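# Taking care of leather shoes and sandals at home

I wear leather shoes the whole year, and in the warm months I change to leather sandals. Over time I collected some habits that keep them in good condition, and I write them down here for those who asked me.

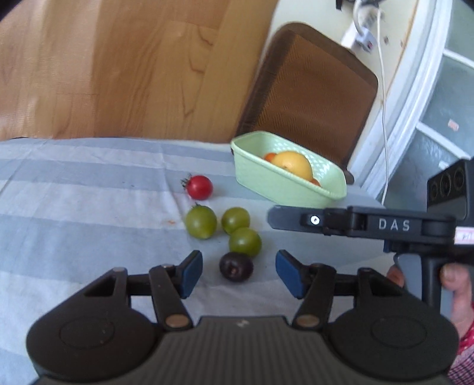 The most important habit is to let the shoes rest. After one day of walking, the leather inside has taken a lot of moisture from the foot, and it needs 24 hours to give it back. If you have two pairs, wear them in turn. Two pairs worn in this way live longer than two pairs worn one after another.

## Cleaning

First remove the dust with a soft brush. Go also into the seam between the upper and the sole, where small sand collects and slowly cuts the thread. Then take a cotton cloth, make it a little damp, and wipe the whole shoe. Wipe the whole of it also when only one place is dirty, otherwise you can get a ring on the leather when it dries.

For smooth leather I use a small amount of mild soap on the cloth. For suede I use no water at all, only a rubber brush, always in the same direction.

White salt lines in winter go away with one spoon of vinegar in two spoons of water. Try it first on the tongue of the shoe, under the laces.

## Drying

Do not put wet shoes on the radiator or near the stove. The leather becomes hard and can crack at the place where the toes bend. Take out the insoles and the laces, fill the shoes with plain paper, and change the paper after 60 minutes. Newspaper also works, but in light-colored shoes the ink can leave marks.

In my apartment in Utine the hallway is cold, so the shoes need two nights. I lay them on the side so that the air comes to the soles.

## Cream and polish

- Use cream on clean, dry leather only.
- Take less than you think you need. An amount like a pea is enough for one shoe.
- Wait ten minutes before you brush.
- For sandals, use colorless cream on the straps, and rub it off very well. Otherwise it comes on your socks or your skin.

Francine Desjardins, who repaired my brown boots, told me to put cream also on the edges of the straps and around the holes for the buckle. I had never done this, and exactly there my old sandals were torn.

## The footbed of sandals

A suede footbed becomes dark and shiny under the heel and the toes. Brush it dry first. If it is still sticky, mix one spoon of baking soda with a little water, spread it with an old toothbrush, and wipe it off with a damp cloth after a few minutes. Let it dry in the shade.

If the cork on the side looks dry, you can close the small cracks with cork sealer. One thin layer in May is enough for the season.

## Storing

Before I put the sandals away in October, I clean them, close the buckles loosely, and put them in a cotton bag. Plastic bags keep the moisture inside, and I once found mold on a pair from Després which I had worn only one summer.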